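The Drawer Is Still Too Hard

By Ardalan Yazdani
June | 2 comments | 100 shares

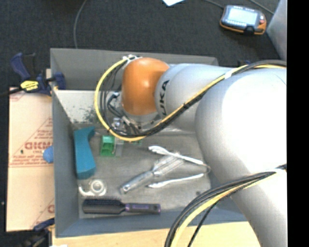

My mother asks me every summer when she can buy a machine to clean her kitchen. She asks me because I worked nine years for Ganstead, a small company which packs spare parts, and for her this makes me a robot man. I tell her to wait. She is not happy with this answer, and I want to explain it better than I do on the telephone.

People think the difficult chore is the heavy one. At Ganstead we had an arm that lifted boxes all night and never complained. But when we gave it a bin of mixed things, it became slow like a tourist. A hairbrush has a soft side and a hard side. Tongs are thin, they open when you don't want, and if another tool lies over them you must decide which one to take first. My niece decides this without looking up from her cereal.

My colleague Santino Urrutia does not agree with me. He says that one good pick in the morning becomes 200 good picks by the evening, and then 300, and that I am judging a child by its first steps. Maybe. He also says the new software from Zotent learns objects it never met before. I have seen their demonstration and I liked it. I only noticed that a person stood near the stop button the whole time, and I would not like to pay this person to stand in my mother's kitchen.

For the shop floor I am more generous. There you can choose the bin, fix it with a clamp, and keep the same light all day. If the arm drops a screwdriver, it tries again and the loss is a few seconds. In a home the bin is a drawer, the drawer sticks, and somebody has put a candle in it.

So I would buy a machine for the warehouse now, with some patience. For the kitchen I would still buy a good dishwasher, and my mother already has one. She says it does not empty itself. In this she is right, and I have no answer for her yet.

© Flornis. Contact | Back to top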